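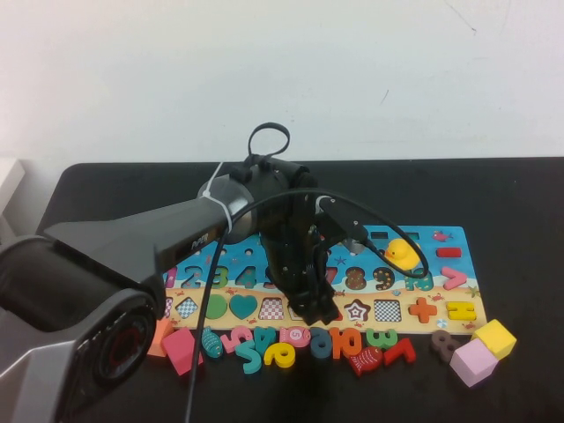 Lab notebook, April. Entry made at the end of the open day, with a cup of tea going cold beside me.

The doors opened at 9.30 and we had 168 people through by closing, which is a good deal more than I had chairs, badges or biscuits for. The first big group came over from Prurndale on the coach, then a steady trickle of families from the Briston side, and after lunch a very pleasant crowd of retired engineers from Dorklow who wanted to know what every cable was for and would have stayed until supper if we'd let them.

I had been nervous about using the puzzle as the demonstration. Ilir Leka argued for it back in the planning meeting, when I was all for something that looked more like proper work, and I'm happy to write down that he was right and I was wrong. Everybody knows what the job is before you open your mouth. A four-year-old can tell you where the 7 goes, and so can her grandfather, and then both of them lean in to see whether the arm can manage it. I must have given my little talk 14 times and I never once had to explain the task, only the arm.

Setting out, for whoever does this next: board square to the front edge of the table, loose pieces in a line along the near side. Leave the right-hand end of the table clear so the arm has somewhere to go between turns. Ilir wrote the start position on a card and I have taped the card inside the back cover of this book.
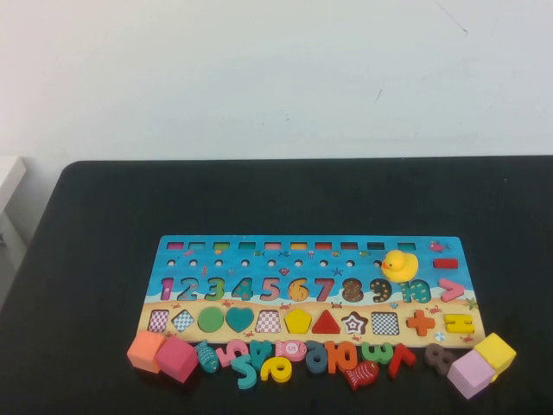

Numbers and shapes all seated, loose pieces along the front, duck above the 9 and 10.

The duck was the star, of course. I lost track of how many children asked its name (we settled on Park, after the bus stop outside, and it seems to have stuck). One small boy told me very seriously that it ought to have a turn at driving. I said I would raise it at the next meeting, and I suppose I had better.

Questions that came up again and again, so that we can have better answers ready next year. Does it see colours? Does it get tired? What happens if you move a piece while it is reaching? That last one is a lovely question and I answered it badly the first few times, going off into a long ramble about planning and replanning. Ilir's answer was much nicer — he asked them what they would do if somebody moved their cup as they went to pick it up, and let them work it out from there. I shall be stealing that.

The Dorklow engineers were mostly interested in the wrist camera, and one of them made a point I want to keep. From where the audience stands you see the whole board at once, so a missed pick looks silly, while from the wrist you only ever get a piece of it. We ought to put the wrist view up on a second screen beside the table, large enough to read from the back row. I think people would be a great deal more forgiving!

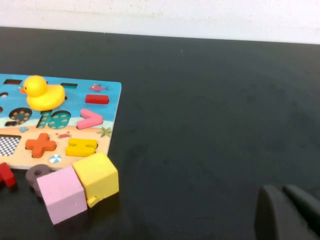 Wrist view, right-hand end of the board. The 9, the 10 and the checkered square are out of their slots.

Jobs arising, before I forget them. Tidy the cable at the wrist, as the loop hangs further over the board than I like. Give the wall behind the table a wipe or a lick of paint, it is looking scuffed. Print 20 more of the handouts at least, and in bigger type. Ask Ilir whether the talk could be cut to five minutes — mine crept up to nearly double that by the afternoon and the queue was out into the corridor.

The visitors' book has 297 entries in it now, counting the earlier years, and some of the new ones are very kind. I have left it on the shelf by the kettle for anyone who wants to read them. Board and pieces to go back in the tall cupboard tomorrow morning, duck included.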